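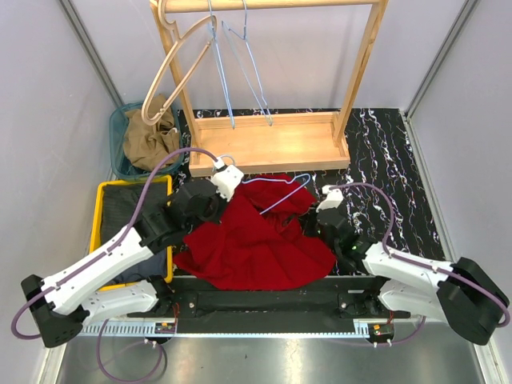
Pine-colored wooden rack with tray base, hangers on the rail.

Last updated: Jul 27, 2021
Reading time: 2 min

Villico tabletop garment rack

Small rack for small stuff. Kids' clothes, doll clothes, craft fair tables, the end of a counter. Solid pine, top rail, two slanted uprights, shallow tray at the foot. Ships flat. Goes together with the four bolts in the bag and the hex key taped under the tray.

Been selling this one since January and it's the thing we get the most email about, so the page is longer now. Sorry. Skip to the sizes if that's all you need.

What you get
Rail, uprights, tray, bolts, hex key. Hangers are NOT included, see further down.

Sizes
Rail is 20 inches long. Tray is 7 inches front to back. Asembled weight a bit under five pounds. Ask for the drawing if you're fitting it in a shelf unit and need the exact footprint.

Load
10 pounds on the rail, spread out. Kids' tees, shirts, light knits, fine. Winter coats no. Wet towels no. We've had two snapped rails come back and both had coats on them.

Finish
Comes bare, sanded, no oil. Leave it or finish it yourself. Water-based varnish goes on well, two thin coats, light sand between. Dark stain goes blotchy on pine, try it on the underside of the tray first. Kanini Bakilana did hers in milk paint for her market table and it took three coats to cover the knots.

Hangers
Any hook that goes over a broom handle will go over the rail. Wire ones are fine and take up the least room. Adult size hangers fit on the rail but hang low, the bottom bar can end up down in the tray. Doesn't hurt anything, looks messy. Child size clears it. We sell the Lau child hanger in packs of 10, wood, notched shoulders. Paltel plastic ones are cheaper and back in stock end of the week.

Tray
Folded things, socks, shoes, price cards. Lip is low so don't pile it. Felt liner from Cernov fits without trimming, gray or oatmeal, sold seperately.

Putting it together
Tray first, upside down. Uprights on, bolts finger tight. Flip it. Rail on. Then tighten everything, bottom bolts first. If it rocks, loosen the bottom two, press down on the rail, tighten again. Ten minutes, less the second time. No power drivers please, pine strips easy.

Care
Dry cloth. Damp cloth if you've varnished it. Keep off radiators. Retighten after the first few weeks, the wood moves a little.

Shops and schools
Orders of 100 or more get the trade price and can have the rail cut shorter. Not longer. Longer sags. Email Slavica Đorđević with quantity and zip code, she does trade quotes in the mornings. Samples are full price, credited back on the order.

Returns
30 days if it's unfinished and you have the bolts. Once it's painted it's yours. Damaged in shipping, send a photo of the box as well as the part and we'll get a replacement out.

Spare bolts are free, just ask. Spare rails are in the parts section under V.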